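Product Review: Hendex Folding Table, Household Model
Reviewed by Halima Kinyua
11 February 2023

The Hendex is a folding table intended for homes and small community rooms where floor space is limited. The review unit was purchased at the regular retail price of 1,560 and was kept in daily use from December onward. Hendex had no part in the selection of the unit and did not see this review before publication.

Assembly consists of attaching the four feet and tightening the center hinge. The printed instructions are clear, although the diagram for the hinge is too small to read comfortably. The table weighs 14 kilograms. One adult can carry it down a hallway, but stairs are better handled by two people.

The legs lock with a firm click and showed no play during the review period. Some movement was noted when a person leaned on one end — enough to disturb a full glass. The top cleans easily with a damp cloth. Reviewers who preferred to cover it found that most standard tablecloths fit, with a modest overhang on the long sides.

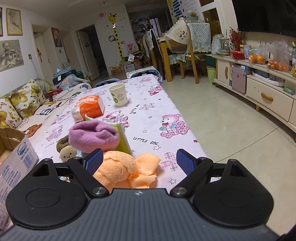 A printed tablecloth with small household items and a paper cup.

The folding action is the weaker part of the design. The release lever sits close to the hinge, and Sorin Surdu, who handled the opening and closing trials, reported pinched fingers on two occasions. The comparable Başaran table places its lever at the outer edge and is safer in this respect, but it costs 2,434 and takes up more room when stored.

The warranty covers the frame and hinge for two years. Surface scratches are excluded. Replacement feet may be ordered separately.

Rating: Recommended, with reservations for households with young children.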